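About Amholm

Small shop, mostly counters and sinks. Started by Oleksandra Stetsiuk and Vsevolod Nazarenko out of a rented unit in Drorkisden, two benches and one decent saw. Now five of us. Kitchens, break rooms, utility rooms, the odd salon. We measure, cut, set the basin, hook up the faucet, wipe down and go.

Dark counter with a white basin is what most people ask for lately. Looks sharp, shows every crumb, we will tell you that up front. Black single-lever faucets too – easy to work with your elbow when your hands are a mess.

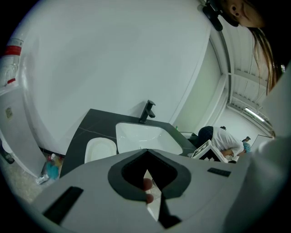
Seams we try to keep faint and away from the sink. Can't always. Long runs come in pieces and the stairs in this town are what they are. Şükran Çınar does the layouts and will call you before we cut anyting, so please pick up.

564 counters in as of 1/30/23, almost all of them still under the same sealer we use today. Arsen Vasylenko handles repairs, chips, drips, rims that need re-caulking. Two year cover on our own work, faucets go by the maker's warranty.

Showroom is by appointment til March while we redo the floor. Samples can go home with you, just bring them back – we're down to the last charcoal one.

Quotes: ask for Theerawat Phetsri at the front desk.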